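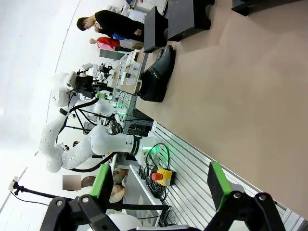 Wrist view, shoe task, green finger pads

Projects > Plavside > Progress reports

We use cookies to remember your settings. Accept / Manage

Plavside progress report, 10 Aug 2025
From: Tobiloba Amadi

Hi Eliécer, this is the update I owed you on the shoe placing work - good news first! We now have 163 demonstrations that we're happy to train on, all of them an arm picking up black leather shoes and setting them on the low sloped stands. Back in May we had 32, and half of those I would've thrown out today, so I'm pretty pleased.

The big change is the method. We used to train one policy on the whole job, from reaching for the first shoe to letting go of the second, and it kept getting lost in the middle (usually right after the first shoe was down). Now we split each run into four stages and give the policy a small label for the stage it's in. Dalibor wrote the splitter, and it works off the finger opening and the wrist height, so we don't have to mark anything by hand. The policy hesitates a lot less between shoes, and when it misses a grasp it goes back and tries again.

What still bugs me is the last bit of the placement. A black shoe on a black stand is hard to make out from the wrist, and with the shoe in the grip there isn't much of the stand left to look at. So we added the fixed view of the table as a second input. It helps with picking the right stand, less with getting the heel to sit where it should.

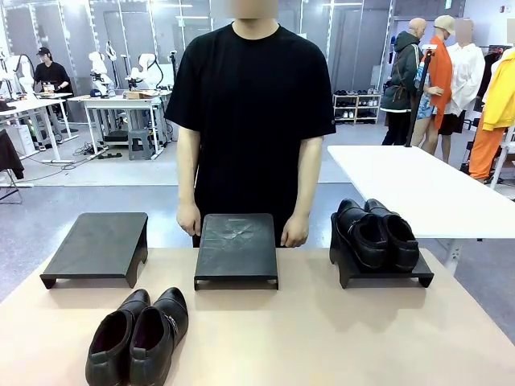
Rozália Tóth wrote back on the draft that she would hold off on any more stand positions until the heel placement is steady, and that she'd like to see the wrist-only policy run again on the new data so the comparison is fair. I think she's right on both, and the rerun is already queued.

Next up: two new pairs with different heels, then the same tests with the stands turned a little. I'd also like to keep the Ilama compute time through the next stage if you can swing it - retraining is what slows us down now. Spending is on plan, and I'll send the sheet separately.

Tobiloba

Contact the Plavside team | © Farkevier | Back to top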